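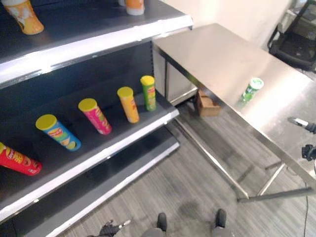 Canisters with yellow lids, middle shelf.

The Pralville clerk has finished the line-by-line check of the ward petition. The petition asks for a public vote on replacing the at-large council seats with wards. It was filed with 3563 signatures, and 567 of them were rejected. What remains clears the bar in the town charter, which is 10 percent of registered voters, so the question goes on the ballot.

I have no strong view on wards. What interests me is that the first result, issued after the sample check, pointed the other way, and most people I have talked to think one of the two results must be wrong. I don't think either count was done badly. They measure different things, and the charter handles the difference poorly.

The procedure has two stages. In the first, the clerk draws 500 lines at random and checks each one against the voter file. The share of good lines is then scaled up to the whole petition. If the scaled figure is well above the requirement, the petition passes. If it is well below, it fails. If it lands between, every line gets checked. Pralville's landed between, at the low end.

A line can be bad for several reasons. The signer may not be registered, may be registered outside town, or may have moved without updating the address. The signature may not match. Or the signer may have signed twice. All of these except the last can be settled by looking at one line alone, and a random sample estimates them well.

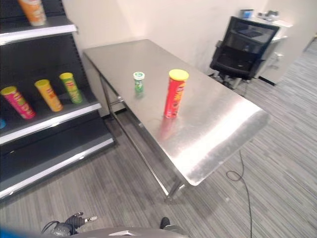
Tall red canister on the steel table.

Duplicates are different. To find a duplicate in a sample, both copies have to be drawn. The sample covered roughly one line in seven, so the chance of catching both halves of a given pair is one in seven times one in seven, or about one in fifty. Each pair found in the sample therefore has to stand for fifty or so pairs in the full petition. The charter's formula does this correctly. The trouble is the noise. If the sample turns up no pairs, the estimate for duplicates is zero. If it turns up one, the estimate jumps by fifty. If it turns up two, by a hundred. There is nothing in between.

The Pralville sample turned up three. That took the scaled figure down far enough to produce the "likely insufficient" notice that was posted in July, and that notice is what the local paper ran with. The full check found a good deal fewer duplicates than the sample implied. Three pairs was an unlucky draw but not a strange one.

Two fixes come up in most discussions of this problem.

The first is a larger sample. Doubling it makes the chance of catching a pair four times as high, so each pair found carries a quarter of the weight. The cost is staff time. The clerk's office has two people who can do signature matching, and one of them also runs dog licenses.

The second is to split the work. Type every name on the petition into a list, let software look for repeats across the whole thing, and use the random sample only for the faults that show up on a single line. Hisero has done this for several years using a package called Zonutov. Typing in a name is much quicker than comparing a signature, and temporary staff can do it. The duplicate count is then close to exact, apart from misread handwriting, and the rest of the estimate is as steady as it ever was.

I prefer the second. It needs a charter change here, though. Section 4 says that the clerk "shall determine sufficiency from the sample" at the first stage, and the town attorney reads that as ruling out anything learned from lines outside it. A one-sentence amendment would do. My draft reads: "Duplicate signatures shall be determined by comparison of all lines filed." I sent it to the council in an email with the arithmetic attached - no reply yet - and to a few people who follow this sort of thing.
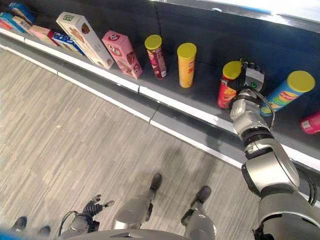 Soudabeh Tabrizi wrote back that the sentence is fine but leaves open which copy counts. Under the current text both lines of a pair are thrown out. In most places the first one stands and only the repeat is struck, and she would settle that in the same amendment.

She is right, and I had missed it. Striking both copies punishes a signer who forgot having signed already, and it also doubles the effect of every pair on the estimate. With the one-copy rule, three pairs in the sample would have cost the petition half as much. I have added a second sentence: "Where a voter has signed more than once, one signature shall be counted."

The deadline for putting charter changes on the same ballot as the ward question is close, and I don't expect this to make it.

Last updated: 2026-01-31

Comments

Teodoro Manalo: Does the attorney's reading hold up? "From the sample" could just mean the sample is where you start. I'd want to see it in writing.

Ghazal Safavi: I collected on Hassanpour Street for two weekends. Plenty of people could not remember if they had signed the ward petition or the one on parking. We told them to skip it if in doubt. Some signed anyway.

Rónán Nic Giolla: The typing step is slower than you make it sound. Half the names on ours were unreadable and we ended up searching by street address.

Sulastri Simanjuntak: Could you post the spreadsheet? I get a slightly different weight per pair when I account for drawing without replacement.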